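Course handout, unit 4
Handling and Storage of Populated Circuit Boards
Instructor: Hicham Bouazza
Room 502, Jinmont building

Scope

These notes cover the movement of boards between the bench, the tray and the rack. Soldering, rework and inspection are treated in later units. Students should have read the safety sheet and completed the wrist strap check before the first practical session in July.

1. Why handling is taught separately

A populated board can be damaged without any visible mark. The three mechanisms of interest are electrostatic discharge, mechanical stress and surface contamination. Discharge may weaken a component that then passes its first electrical test and fails in service. Mechanical stress is mostly flexing: ceramic capacitors near a board edge or a mounting hole crack when the board is bent, and the crack may run under the end cap where it cannot be seen. Contamination comes from skin. Salts and oils left between closely spaced conductors attract moisture and lower the surface resistance.

All three are reduced by the same habit. Hold the board by its edges, support it over its full length, and put it down as few times as the task allows.

2. Terms used in this unit

Rack: an upright holder with parallel slots. A board slides in on two opposite edges and touches nothing else.
Tray: a shallow open carrier for small parts, strips and boards in transit.
Bin: a rigid box with walls, open or lidded, used for parts waiting to be sorted.
Strip: any long narrow piece handled as one item, including break-off rails removed from a panel.
Static dissipative: having a resistance low enough to drain charge, high enough to drain it slowly.

Ordinary clear plastic is an insulator and holds charge on its surface. A clear bin is acceptable for non-sensitive items such as strips, screws and spacers. It is not acceptable for populated boards unless the supplier states that it has been treated. Appearance is no guide to this, and the same applies to black plastic, which many students assume to be conductive.

3. Work position

Set the tray and the bin close enough together that a part moving from one to the other never leaves the area above them. Dropped parts then land in something. The rack stands to one side with its slots facing the operator.

Narrow pieces are taken between thumb and forefinger, near one end, and lifted clear before being moved sideways. The other hand stays on the tray. A tray with a handle should be held by the handle; fingers hooked over the rim end up among the parts.

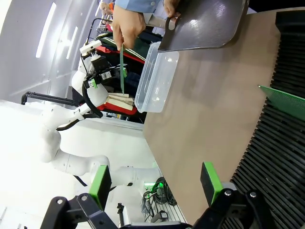 Cut edges need more care than factory edges. Where a rail has been snapped off along a row of holes, the remaining edge is serrated and sheds glass fiber dust. Wipe down the tabletop at the end of each session with a damp cloth. Do not blow the dust away.

4. Loading the rack

4.1 Check that the slot spacing suits the tallest component, measured on both sides of the board. If it does not, leave one slot free between boards.
4.2 Hold the board level with its slots and enter both edges together. A board that goes in at an angle will bind, and pushing on it will flex it.
4.3 Slide the board to the stop. Do not press on connectors to move it the last distance.
4.4 Load from the bottom slot upward. A rack loaded only at the top tips easily.
4.5 Write the slot number on the record sheet before picking up the next board.

The Kyriakidis rack used in the exercise is numbered from the bottom. The older Tokcombe racks are numbered from the top. Write the rack type at the head of the sheet.

5. Unloading

Unload from the top down. Take both edges and draw the board straight out until it clears the slot completely before turning it. Most scraped components are caused by turning early.

6. Practical exercise

Each pair receives one Juvon practice set of 23 boards and a bin of mixed strips. Sort the strips by length into the tray, load the boards in serial number order, and complete the record sheet. Then exchange places with another pair and unload their rack against their sheet. Report any mismatch in writing, giving the slot and the serial number.

The exercise carries 200 points. Points are deducted for contact with the face of a board, for a board left unsupported at one end and for missing entries. Speed is not marked.

Reading for the next session: unit 5, sections 1 and 2, on labeling and traceability. Bring the completed record sheet.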